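The Soup Machine

By the second week of March the shared workshop at Sarnville smelled of warm plastic and toast, and I had stopped telling my sister what I did there on Saturdays. She thought it was woodwork. I let her think so, because woodwork is a respectable thing for a retired school librarian to take up, and the other thing took a bit of explaining over the phone.

The other thing was Noh. Noh was an arm, or a pair of arms if you counted the one that mostly stood by, and the plan was that Noh would make soup. It wouldn't be real soup, not at first. My neighbour across the landing, who had talked me into joining in the first place and who knew a great deal about motors and very little about cooking, said we should start with toy vegetables and a dry pot and work our way up to broth. I said that was how I'd taught my children, more or less, and so I was made head of recipes on the spot.

I brought the saucepan from home. It was a good solid pan with a long handle and it had seen me through a marriage, two kitchens and a flood, and I felt a bit disloyal setting it down on that big grey table among the wires. My neighbour brought the tracked cart, which was meant to carry the bowls to the diners once there was anything to put in them. We called the cart Grurport, after the town where we'd picked up the treads from a man clearing out his garage. He'd wanted 42 dollars for them and had thrown in a bag of screws and a very long story about his knee. 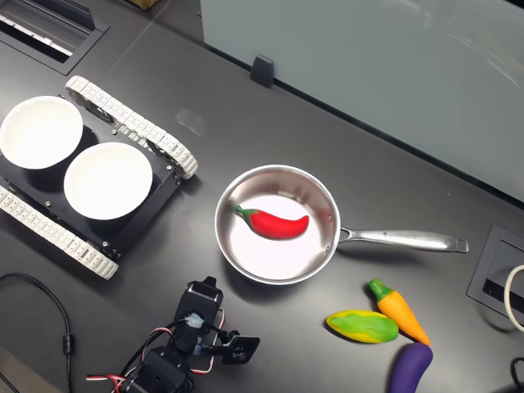 My neighbour liked to begin with the chili, on the grounds that it had a nice curve to get hold of. I favoured the carrot. You always start a soup with the carrot, I said, and the onion, but we had no onion, and that bothered me more than it should have. I went through three toy shops in Sotholm on my day off looking for one. They had pizzas and ice creams and a whole felt octopus, but you couldn't get an onion for love nor money.

So we carried on without. The way it worked was that I'd say what ought to go in the pot and my neighbour would type for a while, muttering, and then the arm would give a small shiver, like somebody getting up off a cold bench, and go looking. Some evenings it went straight to where you wanted it. Other evenings it would travel beautifully all the way across and close its fingers on nothing at all, and lift that nothing up, and carry it over to the pot and let it go with the greatest care. I found I didn't mind those evenings. I'd put the kettle on and we'd share whatever was in the biscuit tin and talk about our knees, which by then were nearly as bad as the fellow's in Grurport.

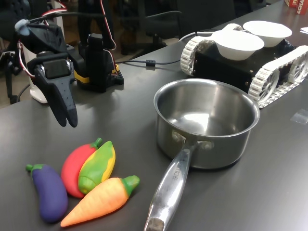

It was on one of the quiet nights that I found out about the number. My neighbour kept a tally in an old school exercise book, one pencil stroke for every try, good or bad, and I'd supposed it ran to 200 or so. I picked the book up to move it away from my tea and saw the figure at the foot of the page. It was 3,764. Most of those had been made before I ever joined, in the long winter after the funeral, alone in that room with the heater ticking and the radio down low.

I put the book back where it had been and didn't say anything for a bit. I thought about all those strokes. I thought about my own winter, some years back now, when I'd made soup every single night for one person and poured most of it down the sink, because I couldn't work out how to make less.

"Try the chili, then," I said.

My neighbour looked up. "You said the carrot. You've said the carrot every week."

"Well, I'm saying the chili. And something green to go with it, you can't have a chili on its own in there, it'll be lonely."

There was a good deal of typing after that. I took my glasses off and cleaned them on my cardigan and put them on again, and pulled my stool in close – closer than the sign on the wall allows – and we both leaned on our elbows to watch.
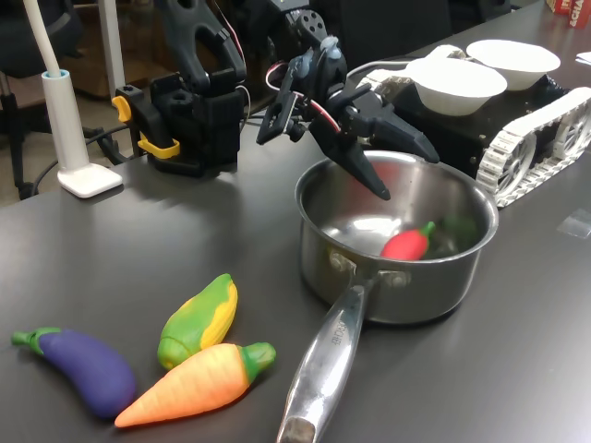 What Came After

My sister visited at Easter and I took her along. She stood with her handbag held in front of her and watched for nearly an hour, and asked where the lathe was, and then she wanted to know why there wasn't any onion.

She posted one down to us the week after. She'd knitted it herself, brown with a few white roots, and it was much too big for the gripper. My neighbour has been redrawing the fingers ever since.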